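How to descale a kettle, taps and a shower head in a hard water area

By Beathag Lindsay
Updated 9 February 2021

If you live in Simness or anywhere along the Drundon side of the valley, your water comes up through chalk and leaves limescale on everything it touches. You can't stop it without a softener, but you can keep on top of it with cheap things from the supermarket. These are the methods I use at home.

What you need

White vinegar or citric acid powder
An old toothbrush
A few strong freezer bags
Elastic bands
A wooden cocktail stick or a pin
Two or three soft cloths
Rubber gloves
Washing-up liquid

Citric acid is sold with the home brewing things or with the cleaning products. It smells of almost nothing, and a box keeps for years if you close it properly. Vinegar works as well but the smell hangs about. Don't use malt vinegar, which stains.

Never mix either of them with bleach or with any cleaner that contains bleach. The fumes are dangerous. If you have used bleach in the bathroom, rinse well and leave it for a day before you start.

Check what you are cleaning first

Acid removes limescale by dissolving it, and it will also dissolve some things you want to keep. Do not let vinegar or citric acid sit on marble, limestone or travertine. It leaves dull marks that only polishing will take out. Be careful with gold, brass, nickel and coloured tap finishes too, and read the maker's leaflet if you still have it. Plain chrome is fine for short soaks. Enamel baths vary. Older ones are often not acid resistant, so keep drips off them.

If your taps or sink are set in stone, lay a folded towel around the base before you begin and wipe up any splashes at once with plain water.

The kettle

1. Empty the kettle and let it cool. Unplug it.

2. Fill it halfway with water and boil it. Switch it off at the wall.

3. Add 50 g of citric acid, a spoonful at a time. It will fizz. Go slowly, particularly if the scale is thick, or it may come over the top.

4. Leave it for 20 minutes with the lid open. If there is still scale after that, leave it a bit longer.

5. Pour it away down the sink, with the cold tap running. If the sink is stone or has a stone surround, pour it down the toilet.

6. Rinse the kettle, fill it with fresh water, boil it and throw the water out. Do this twice before you make tea.

If your kettle has a mesh filter in the spout, take it out and soak it in a cup of the same solution. Brush it gently with the toothbrush. The mesh tears easily on the cheaper ones.

I do our kettle every 4 weeks. When I leave it longer it needs two goes, and flakes start turning up in the cups.

Taps

The white crust round the end of a tap is the worst of it, and it is where most of the trouble with a weak or sideways flow comes from. Inside the end of most modern mixer taps there is a small part called an aerator, with a fine mesh that catches grit and scale.

Put the plug in first so that you don't lose anything.
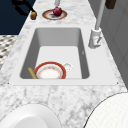 Try to unscrew the aerator by hand. Wearing a rubber glove helps with the grip. If it won't move, wrap a cloth round it and use pliers, lightly. Some taps have a recessed aerator that needs a plastic key. The key sometimes comes in the box with the tap, and if you haven't got it a hardware shop will sell you a set with several sizes. I got mine from Gillies, by the bus stop.

Lay the parts out in the order they came off. There is usually a rubber washer, a mesh and a plastic insert. Put them in a cup of warm water with a tablespoon of citric acid, leave them for half an hour, then brush and rinse. Hold the mesh up to the light to see whether any holes are still blocked. Refit everything in the same order and tighten by hand only. Run the water and look for drips round the join.

For scale on the outside of a chrome tap, soak a cloth in the solution, wring it out and wrap it round the crusted part. Leave it for ten minutes, take it off and rub with the toothbrush. Repeat if needed, with a rinse between goes. Finish with water and a drop of washing-up liquid, then dry.

Shower head

If the head comes off, soak it in a bowl. If it doesn't, pour the solution into a freezer bag, lift the bag up around the head so the nozzles are covered, and fix it with two elastic bands. Test the bands before you let go. A full bag is heavier than you expect.

Leave it for an hour on chrome or plastic. Take the bag down and tip it away, then run the shower hot for a minute to flush out the loose bits. Rubber nozzles can be rubbed clear with your thumb. Hard plastic ones may need the cocktail stick.

Check the hose washer while you are there. If it has gone stiff, replace it.

Electric showers are different. You can clean the spray head in the same way, but don't put anything into the heater unit. Ours is a Wakura, put in by the people who had the house before us in 2000, and I leave the inside to an electrician.

Keeping it away for longer

Limescale is left behind when water dries, so the main thing is not to let it dry in place. Wipe taps with a dry cloth at night. Empty the kettle after the last cup and don't leave an inch sitting in it. Shake the shower head when you turn it off.

A dripping tap will build up scale faster than any other in the house, and a new washer costs very little. I put off doing the bathroom cold tap until December and had to chip at the basin below it with a plastic scraper.

Filter jugs help with the kettle if you change the cartridge when you should. They do nothing for the taps or the shower.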